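Droltau Open Day

The Droltau Open Day is a yearly visit to the Droltau robotics workshop, where people off the street get to see how robots are taught to handle ordinary household stuff. I've been to a bunch of these things (my closet is full of free tote bags), and I started this entry after the one on 19 September 2020, mostly so I'd stop answering the same emails over and over!

Background

The day grew out of a smaller December event at Brendness, which was really a lecture with a robot parked next to it. Junaid Ghumman moved it over to Droltau and dropped most of the talking. He wanted people standing at the tables, close enough to see the worn spots on the tools, and I think that was the right call. The lecture lives on as a ten-minute welcome in the Fernandes room, and you can skip it if you've heard it before.

The demonstration

The main draw is the hand-held gripper demo. A person takes a gripper in each hand and does a chore with it, and the recordings from the cameras on the tools are used later to train a robot arm. The fingers open and close like a big pair of tongs, and it's a lot harder than picking things up with your own hand.
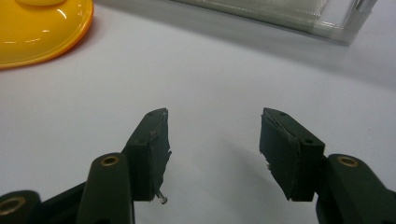 Pads are the part everybody ends up asking about. They take a beating, and the covering on them gets swapped out when it stops gripping well. Junaid keeps a tray of old ones by the door and lets kids squeeze them, which slows down the line quite a bit, but I've never heard him rush anyone along.

Each chore is called a task and gets a number. Task 201 is shoes and boots, task 666 is anything with a lid (yes, people giggle), and the list was up to 998 when I last looked at the binder. Boots are my favorite, hands down. They're floppy and they roll over on you, and there's no obvious place to grab them, so you have to decide whether to go for the rim or pinch the whole thing from the outside. I always go for the rim. The Dunov folks, who lend a hand on the day, swear by the outside pinch and we have had some pretty heated talks over coffee.

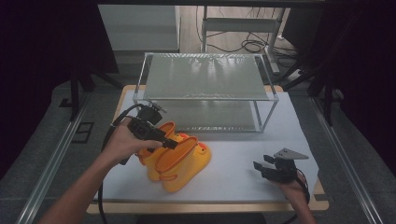 Do you need any experience to try the grippers?

Anyone who can hold a pair of kitchen tongs can have a go, and a staff member stands next to you the first time through.

Visiting

Turns are short, and you sign up on a sheet at the front desk. In 2020 the sheet had 82 lines on it and filled up before lunch, so get there early if you want one! Watching is fine too, and you don't have to sign anything for that. Wear short sleeves or roll them up, and mind the cables.

Parking is behind the building. The side entrance has a ramp, and the coffee is in the hallway past the Fernandes room, next to the binder with the task list.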